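Bags and Containers: Gallery
Juta House, Dandham

This page forms part of the household pages of Juta House and accompanies the arrivals handbook. It concerns the canvas bags in which small bottles and containers are kept, packed and issued to residents at the start of their stay. 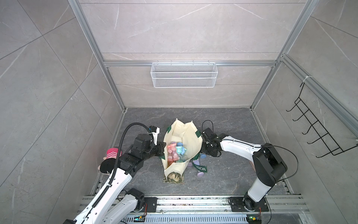 The present arrangement was introduced in February, when the former store on the Bangash corridor was given over to linen. Until then, containers were kept in open trays and handed out singly at the desk, a practice which caused delay on busy afternoons and left a good many caps without bottles. Under the new arrangement each resident receives a single bag, already packed, together with a printed card giving the number of the room.

In the last full year 387 bags were issued across the two buildings, Juta House and Fendero Court. Of these, 162 were returned in a condition fit to be issued again. Residents are asked to return their bag to the desk before 10 a.m. on the day of departure. Bags that are stained or torn should still be returned, as the canvas can often be mended.

The bag
Cream canvas with dark green straps, the word MORRIS printed in white along the strap. An open top allows the caps to be seen without unpacking.

Colours
Pink, teal, light blue, clear and pale orange inside the bag; lavender and purple on the floor to the right of it.

The pouch
Green and beige camouflage pattern, tucked partly beneath the front of the bag.

Packing
Bags are packed upright. Taller bottles are placed first, towards the back, and the smaller containers are set in front of them with their caps uppermost. Caps should be turned firmly before a bottle goes in and checked once more when the bag is full. Containers of one colour are normally kept together, although this is a matter of convenience and no bag need be repacked on that account.

Where a bag will not hold everything, the remaining containers should go into a second bag. They should not be forced down the sides, where they pull at the seams. Pouches are packed last and lie flat on top, or are handed over separately if the resident prefers. The handle straps are folded inwards once packing is complete - a strap left hanging is easily caught when bags are lifted from the shelf.

Storage
Packed bags are held on the lower shelves at Juta House, with the opening facing outwards. Spare containers are kept by colour in lidded boxes on the shelf above. The stock at the last check stood at 952 containers of all sizes, excluding those already issued. Pouches are kept in the drawer beneath the counter and are not counted with the containers.

Fendero Court holds a smaller supply of 12 packed bags for late arrivals. These are replaced from Juta House each morning. Residents arriving after 8 p.m. may collect a bag from the Fendero Court desk, whichever building they are staying in, and should sign for it in the green book.

Care of the canvas
Bags should be emptied fully before cleaning and the inside seams brushed out. A damp cloth and mild soap are sufficient for most marks. The bags should be dried open and upright, away from radiators, and returned to the shelf only when the base is dry to the touch. Straps should be wiped along their length and not scrubbed, so that the printing remains legible.

Requests and replacements
Replacement caps and single containers may be requested at either desk between 9 a.m. and noon. It is helpful to bring the bottle concerned, as caps of the same colour do not always fit one another. Requests for a further bag are entered in the green book and are normally met on the following morning.

Copies of the packing card are available from the Juta House desk. The card used at Fendero Court differs slightly in its wording and will be brought into line when the present supply has been used.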